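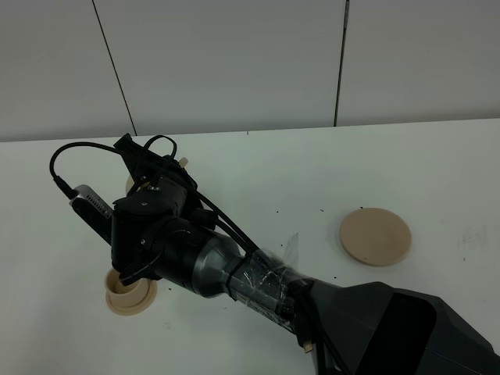 Drahomíra Urban wrote to tell us that a saucer is a plate for people who expect to spill, and that she got rid of all hers years ago without missing one. We have asked her to take part. She hasn't replied yet, but hers is the sort of view we are short of.

The Rorville Tea Table Study: call for participants

We are looking for 20 households in and near Rorville to use a small tea set at home through June and tell us, in plain words, whether the thing is any good. The set is a round pot on its own base and two small cups with a saucer each, all in the same sandy beige. You use it as you would use any tea set, or leave it in the cupboard if that's what happens, and you write down which it was.

The study is run from the Dreltuston Rooms and paid for by Viltex, who would like to sell tea sets. We would like to know if people want them. Those are different questions, and Viltex has agreed in writing that we publish the replies whatever they say, the rude ones included. I would not have put my name to it otherwise.

Why bother? Mostly on account of the last survey. It had 54 questions, over 70 people filled it in, and nearly all of them said a matching set "made teatime feel special". Hardly any of them could say when they had last got one out. I don't think they were lying. I think they were being polite to a form. If you ask people whether they like nice things they will say that they do, and you have learnt nothing about teapots.

So this time there are no ratings out of ten, no smiley faces and no questions about how the set makes you feel. We want to hear where it was kept, who washed it, what went in it, and when you gave up and used a mug.

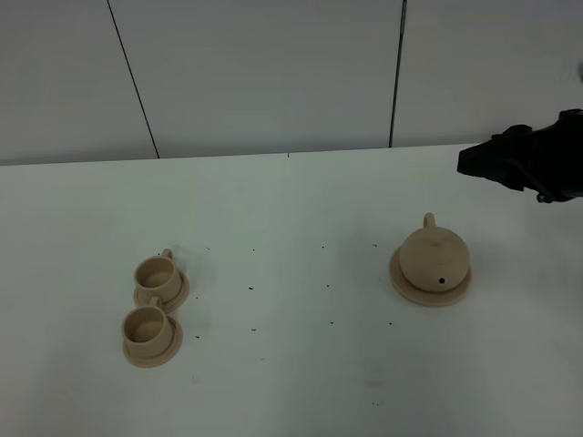 Do I have to drink tea?
Anything you would normally pour from a pot will do, and a household where only one person drinks it is still of use to us.

What you would be doing

You collect the set from the Dreltuston Rooms, in the afternoon or after six. You keep a notebook near it. Each time the set comes out, you write down the time of day, what you made and where everything ended up. Each week that it doesn't come out, you write that down too, and if you know why, add a line. At the end you write up to 700 words on the whole business, or talk to us for half an hour if you hate writing. Then you bring the set back. You can't keep it, sorry — people are far too kind about things they have been given.

We'd also like a drawing or a photo of wherever you usually put the set down: kitchen table, arm of the sofa, the top of the fridge. Please don't tidy up for it. We had some lovely bare tables last time and I didn't believe a single one. 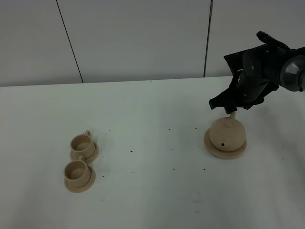
Saucers will take up a good part of your notebook, I suspect. The case for them is that they catch drips and give you somewhere to put the spoon. The case against is that they take up room, and they do: two small cups, put side by side with their saucers under them, already have the rim of one saucer nearly against the other cup, and the pot wants a round base to itself across the table. On a wide white tabletop that hardly matters. On the folding table in my kitchen, with the post and the butter on it, I am less sure. We want to know at what point the saucers get stacked up and pushed to one side, and if they ever come back. Handles are the other thing. A small loop looks neat, and I would like to hear from people with big hands, sore hands, or a child who insists on pouring.

Who we are looking for

People who own a teapot and use it. People who own a teapot and don't. People who think the whole idea is daft, provided they will use the set fairly and not just leave it on the windowsill to prove a point. Shared houses are welcome, as are people who live alone, who were badly missed out last time. You need to be over eighteen to sign up, but anyone in the household can write in the notebook.

We are not looking for collectors. Nothing against them, but a collector will look after any pot, and we are trying to find out what happens to one that gets no special care. Anyone who works for Viltex, or lives with someone who does, should sit this one out.

What you get

A voucher for the Yakubu café, enough for a decent lunch for two, handed over when the notebook comes in. It's the same voucher if the notebook is mostly blank. A blank notebook is a result, and I would sooner have that than a month of entries made up the night before. If something gets chipped or dropped, tell us how it happened and there's no charge.

What happens to your answers

Names come off before anybody at Viltex sees a word. We keep the notebooks until the report is out, then you can have yours back or we'll shred it. You may pull out at any point by bringing the set in, and you don't owe us a reason, although I will probably ask.

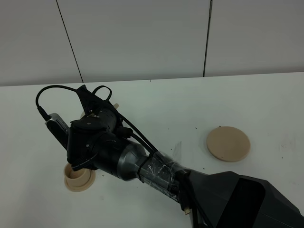
Beige pieces on the white table, a flat disc to the right.

How to sign up

Pick up a form at the Dreltuston Rooms or ask at the counter in Yakubu. It is one side of paper. We need to know who lives with you, what you drink out of at present, and what you expect to think of the set by the end. Be blunt with that last one. We'll seal it up and give it back to you when you return your notebook, so that you can see how far out you were.

Forms in by the end of May, please. If we get too many we'll draw lots, and everyone will hear from us either way.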